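The Brordale Under-Sink Bag Keeper, Reviewed by a Man With Too Many Bags

June 6, 2023

I bought the Brordale in February, after the cabinet under my sink stopped closing. It's a plastic tube with a slot in the front and a lid on top. You push bags in at the top and pull them out of the slot. My grandmother did the same thing with a sleeve off an old shirt, but her sleeve didn't come with a warranty card.

Setup means two screws and a strip of tape that the instructions call "optional." Use the tape. Mine came down the first night without it, and I went into the kitchen holding a shoe. 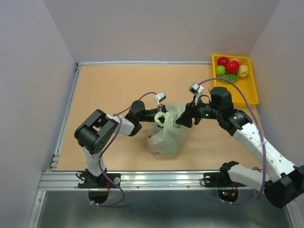 Tan board, lavender-gray walls.

Capacity is where the box and I part ways. It promises room for plenty of bags, and that may well be true if your bags come from a store that sells greeting cards. Grocery bags are another matter. After a big shopping trip the lid rides up like a hat on a bad haircut, and you have to lean on it.
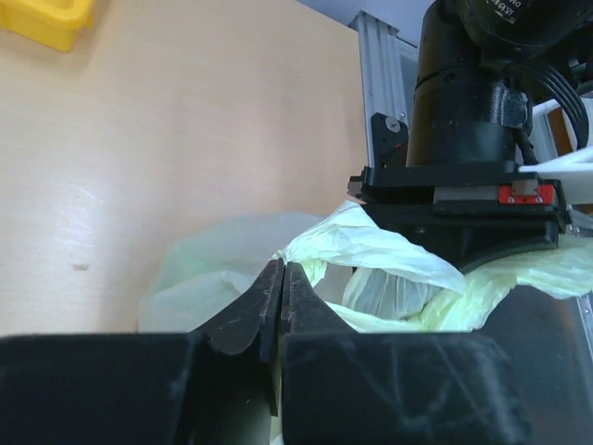

Pulling bags out is the real test. The slot has soft rubber teeth that are supposed to let go of a single bag at a time, and with thin bags they mostly do. A crumpled pale yellow one like this is harder work, and you need a good pinch on it before you tug. Pull too fast and you get the bag you wanted plus its whole extended family. I've learned to go slowly and keep my other hand on the tube.

I also tried the Celtach, which is the same idea in fabric with a drawstring at each end. It holds more and looks like a sad windsock. The bottom string loosened every couple of days and let everything out onto the dish soap.

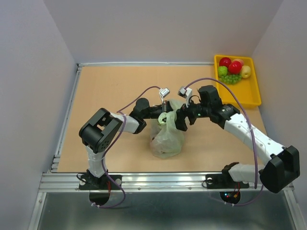 Teodor Ostrowski wrote in to say I'm doing it all wrong and should be folding each bag into a little triangle. He has done it for 10 years and keeps them in a shoebox. I tried this for one evening. I made 6 triangles, one of which was more of a trapezoid, and then I went to bed. Thiện Thân's comment was shorter: "Just tie a knot in them." That works fine until you need the bag open, with something dripping in your other hand.
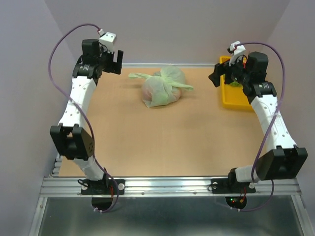 Should you buy it?

If you have a normal number of bags, yes. The Brordale stays on the door (tape!), wipes clean and doesn't smell of anything. The lid hinge squeaks a bit, and the white one shows every coffee splash. I'd skip the Celtach unless you have a hook somewhere out of sight. I'm keeping mine, and the overflow lives in a bigger bag behind the mop.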